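I followed Catherine Pringle for 11 years before I saw her sing in the same room where I was standing. In my country she never gave a concert, so I knew her only from records and from the evening program where she once forgot the second verse and laughed. When the tickets for her show at the Londbridge came on sale, I bought one in seven minutes and only after that I looked at how to get to Plernport.

The train takes long and the last part is by bus. I arrived at five o'clock, much too early, and there was already a line along the wall. Most people in it knew each other from other shows. A woman with a folding chair asked me which album was my first, and when I said "Cinness," she nodded as if I had given the correct password.

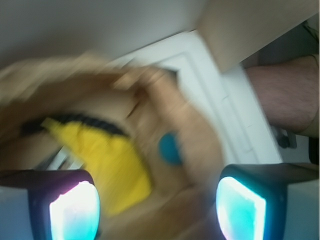 The doors opened late, and the opening act was Rimantas Dambrauskienė, alone with a piano. I did not know his songs before. He has a low voice and speaks very little between them, but the people in the front rows were quiet for him, and I think this is rare for an opening act. After his last song the fans began to prepare their gifts. At her shows it is the custom to throw something soft, and a plush toy like the one in the photo is the usual choice. Flowers are not allowed anymore at the Londbridge. I had nothing to throw and I felt a little ashamed of this.

Then she came out in a long green coat, which she did not take off until the fourth song. She started with "Harbor Lights Are Late," the slow version. I had expected something loud for the beginning. My neighbor began to cry at the first line and gave me her phone to hold, so there are two minutes of video on it with mostly my thumb.
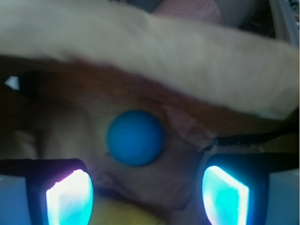
Her voice is lower now than on the records. Some reviews complain about it, and I read them before I went, so I was afraid. For me the old songs became better. When she was young she sang "Ask My Brother" like a joke, and now it sounds like a person who really did ask the brother and got an answer she did not like. She talked about him also, for some minutes, and about the kitchen where they wrote it with the radio on.

In the middle part she invited Rimantas back and they sang two songs together. The second was new. She said the title so fast that I did not catch it, and in the bus the next day four people told me four different titles. 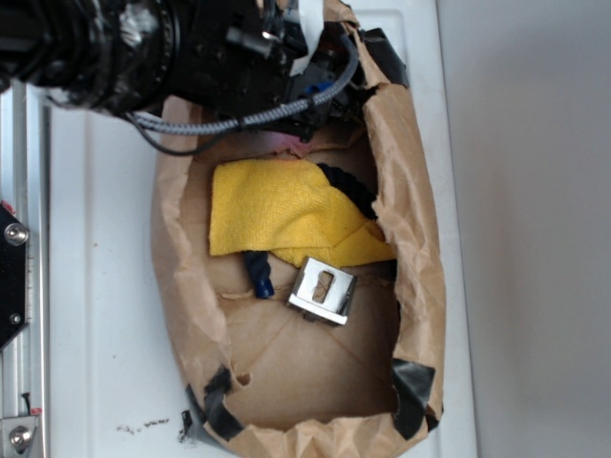
There was a small problem with the sound before the end. The left side went silent, and she walked to the edge of the stage and continued without the microphone until it was repaired. From row 7 I heard every word. I don't know how it was for the people at the back.

After the show I went with the woman with the folding chair and her cousin to Chraibi, a small restaurant behind the bus station which stays open late. We ate lentil soup and they argued about the order of the songs. The cousin had written everything down on the back of her ticket, including what was played from the speakers before the show.
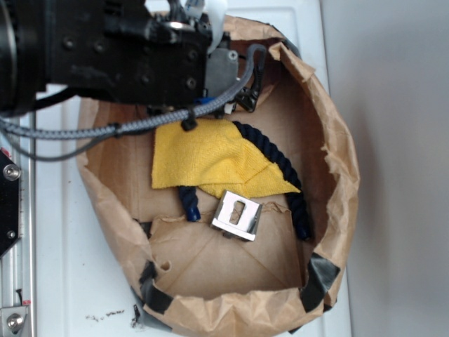
I would like to write more about the new song when it is released. The cousin believes it will be in November, together with a live record. If they use the recording from Plernport, please listen after "Ask My Brother." There is one person who claps too early, and it is me.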